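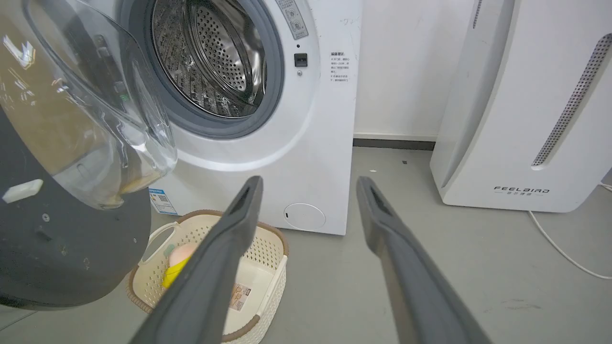 Suvden robots get better at laundry by watching their own hands

2025-05-09

Laundry is a horrible job for a robot. Cloth flops about, drums are dark, and a glass door standing open is hard for a depth sensor to make sense of. So we were delighted to read the new results from the robotics lab at Suvden, which has been working on all of this since February.

The method, called Drestov, does away with the fixed overhead view. The robot learns from a small camera at the wrist, which sees the basket, the drum and its own fingers together, and it guesses 15 steps ahead before choosing a move. When the guess and the next view disagree, it stops and plans again – a simple idea, and a lovely one!

The team trained it on 1145 demonstrations recorded in 18 homes, then tried it in 3 homes it had never seen. It beat the lab's older Gallardo method in every one of them, and the biggest gain came in reaching past the open door without knocking it. Socks are still a weak point, especially small ones stuck to the rubber seal.

The paper and the training code are on the lab's site now, and the recordings will follow once the households have signed them off. Next up is Grandeck, a version for two arms that should be able to fold as well.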